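Growers > Packing shed > Checklists

Cut flower and foliage shed: pre-season safety check

Checked by Olga Mansilla in June, with Pascual Insaurralde for the cold room. Comments go under each item.

1. Floors and drains - OK
Stem litter swept from under both benches. Drain cover by the bucket wash sits proud at one corner. Refit before picking starts. 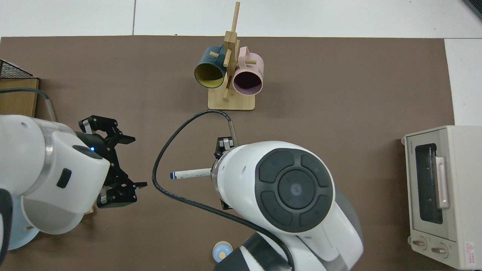
2. Cold room - ACTION
Inside door release works. Alarm tested from inside and heard at the loading bay. The door seal is split low down on the hinge side. Pascual has asked Simões for a price.

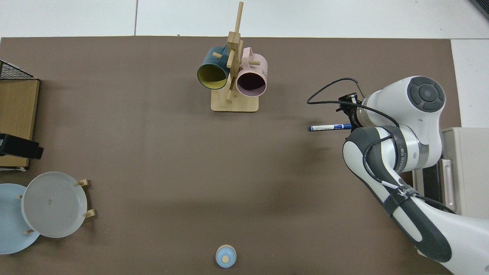
The shelf load sign has faded and needs replacing. Buckets on the top row should be half filled only.

3. Hand tools - OK
8 pairs of secateurs checked, one blade chipped and binned. Locks all hold.

4. Wire and glue bench - ACTION
Eye wash out of date. Glue gun lead taped - not acceptable, replace.
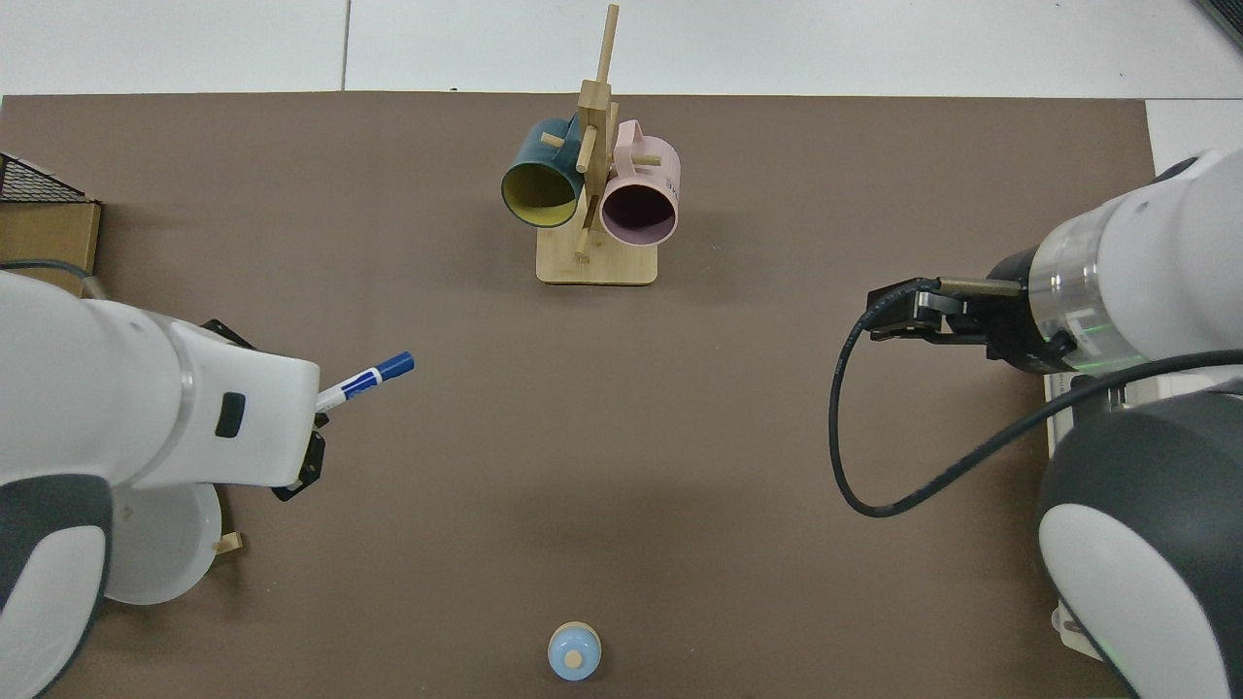 Mug tree with two mugs, one teal and one pink.

5. Chemicals store - OK
Locked. Flower food and bleach on separate shelves, data sheets in the Forkitz folder. Zulema Domínguez holds the spare key.

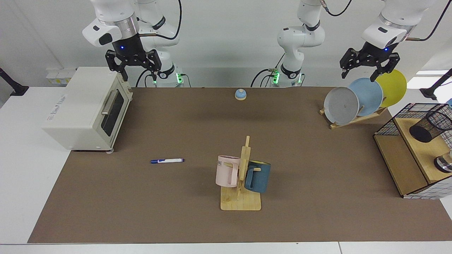
The spill kit is short of granules. Order one bag.

Recheck items 2 and 4 in August.

Filed under: Shed & harvest, Safety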